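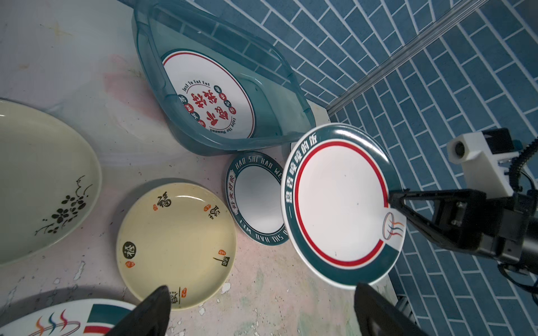 Glaze tests, second batch - 2025-11-02

Opened the small kiln this morning and spent far too long just standing there with a cup of tea, looking. I'd been hoping to get the Woston white to behave on the darker clay, and it very nearly does, so I'm writing it all down while I still remember which tile was which.

Firing first. I took it up slowly overnight and held at the top for 8 minutes, same as last time, then let it cool with the lid shut and the plugs in. The log has it done at cone 6 on the middle shelf, a touch under on the bottom. I've moved the bottom shelf up one post for next time, and if you fire before I do, please leave it there!

Woston white over the dark clay: two coats is lovely, creamy and soft at the edges, with little specks coming through where it breaks. Three coats crawled on every tile with a sharp corner. I think I put the third on too soon (I was in a hurry to get home), so it may be my impatience and not the glaze. Will try again with a full night between coats.

Domier blue: runny. Pretty, but runny. Tile 131 stuck itself to the cookie and I had to grind it off, so keep this one well clear of the foot. On the 4 tiles where I cut the silica in a bit extra it stayed put and lost some of that deep pooling I was so fond of back in May. There must be a middle ground somewhere.

Seyoum clear over underglaze: no complaints at all. The reds held, the black lines stayed crisp, and it wiped clean after sitting with lemon juice on it overnight. I'd want a longer soak, and a proper go with vinegar, before I'd call it good for dinnerware.

The bag of Catard feldspar is nearly finished. The new one is on the low shelf by the sink - please don't mix the two until I've run a line blend, as the last time we changed bags the white went gray on us and it took me weeks to work out why.

To do: remix the blue, relabel the buckets, wash the shelves, find the good sieve.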